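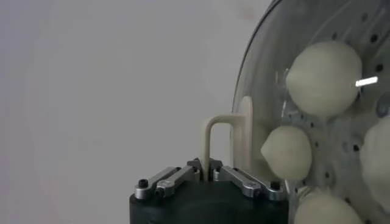
Rekha Menon asked at the February review why a lid over food needed a written rule at all, when the arm had already run more than 100 cycles without one. Our reply is rule 4 of the Cisari handling sheet: the fingers hold the handle only and never press on the clear dome. Grip force is capped at 59 percent of the gripper's range – a limit we set ourselves, as the standards we read gave no value for thin plastic. Any change to the handle means the risk assessment is redone and signed by Haziq Sitompul before the next run.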